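Nuka cell catch-up, minutes
14 Nov 2023, Drurgate small meeting room
Present: Carla Aoun, Qusai Bitar, two of the Vendberg folks on the phone, and me taking notes (Carla's turn next time, I'm writing that down so it counts!)

1. Left over from last time
The spare fingertip pads are in the cabinet by the door. Qusai still owes us the updated wiring sheet for the right wrist and says it's mostly done – we moved it to the actions again. The Vendberg people asked if anyone had read their April maintenance notes. Carla had. I had read the first page and said so.

2. Left thumb
This took up most of the morning for Qusai, so he went first. The thumb on Nuka's left hand had been stopping short when it opened, and he traced it to an old travel limit that got carried over when we restored the settings file. He put the right value back in and redid the zero on both hands while he was in there. Carla wanted to know whether the index finger had the same leftover limit. He checked during the meeting, and no, just the thumb. I asked that whoever restores a file from now on puts a line in the log, and everybody was fine with that.

3. Simulator setup for the ball transfer
We spent a good while on this one with the laptop plugged into the big screen. The sim table has the pink bin on the left and the turquoise tray on the right, same as we agreed, and Carla likes the spacing because each arm gets its own side to work in. Qusai would like the tray turned a bit straighter. I don't mind it angled, and we left it alone for now.

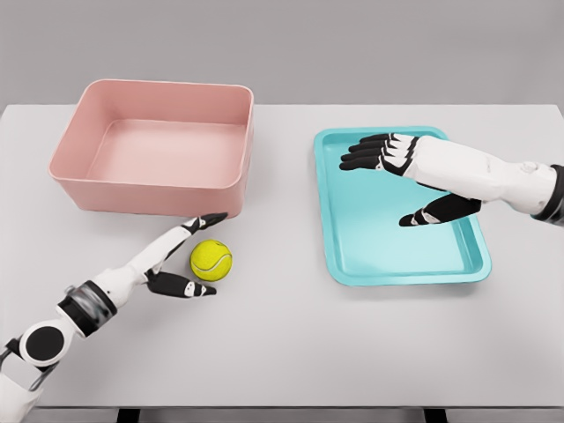 The left hand is at the ball in the one above, and the right hand has it over by the tray in the one below. 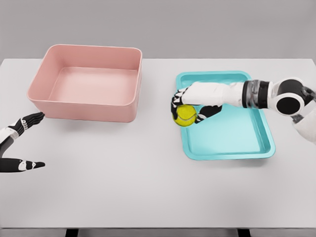
4. Grip settings
Carla thinks the right hand is set to close too hard for something as soft as a tennis ball, and she'd like to bring the force down in small steps. We're at 15 on the Nassar controller's scale now. Vendberg suggested going straight to 5, which Qusai thought was a big jump, so he'll try a few values in between and send the numbers around. Simulator first, then the cell – Carla was pretty firm on that!

5. Service
The cell's hour counter read 2,883 when I walked past it before the meeting. The wrist grease is due, and I'll do both arms in one go so we only have to lock out the cell once. I need around 2 hours with the power off, so please tell me which afternoon hurts least. Qusai asked me to look at the cable clip on the right forearm while I have the covers off, as it was rattling again.

6. Actions
Qusai: wiring sheet for the right wrist, grip force trials in the simulator
Carla: check the travel limits in the backup file and delete the old copy
Me: wrist grease on both arms, cable clip, log sheet for restores
Vendberg: send the part number for the clip

Next meeting same room, once the grease job is done.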